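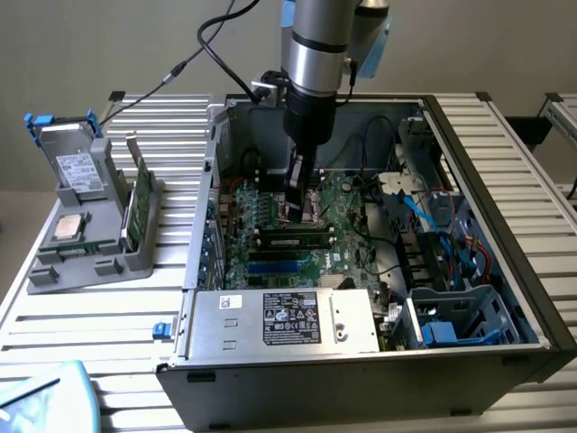

Dell board, lid off, one stick of RAM in

Thread on old desktops and what people do with them. Long one sorry, typing this between buses

1/ Our street (Flotetside, the bit behind the school) has a cupboard problem. Every house has a dead or nearly dead PC in it. Under the stairs mostly. Ours had 2

2/ Everyone's reason is the same — "it's got the photos on". Fine. But the photos are on the drive and the drive is the size of a paperback. You can keep that and let the rest go

3/ Before you let it go though. Is it dead or is it just slow? Most of the slow ones want more memory and a cheap SSD. I paid 24 quid for mine, second hand, and my mum's been on it every day since

4/ Mum uses it for email, the crossword and shouting at the council website. Does not need a new computer. Was quoted 325 for one in the shop and nearly paid it!!

5/ Dust. Open the side, take it outdoors, soft brush. Hold the fan still with a finger while you do it. Unplug it first, obviously, and touch somthing metal before you go poking about 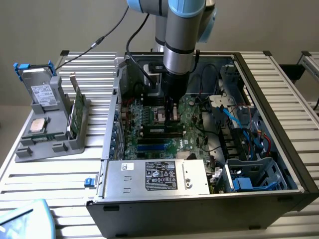
6/ Also the little round battery on the board. If the clock keeps going back to 2000 or some other daft year, that's usually what wants changing. Costs less than a coffee. People bin whole machines over this and it makes me want to lie down

7/ If it really is dead, don't put it out with the bins. The tip takes them, small electricals bay, ask at the hut. Take the drive out before you go, it's normally a couple of screws or a plastic clip

8/ And write down your passwords before you wipe anything. I didn't. Lost my Emodent login, all the dentist reminders went with it, three phone calls to get back in

9/ Someone asked about Linux. Yes, if you've got a patient evening. No, if it's your dad's and you live two hours away

10/ Bus is here. Will do printers another day, I have a lot to say about teh printers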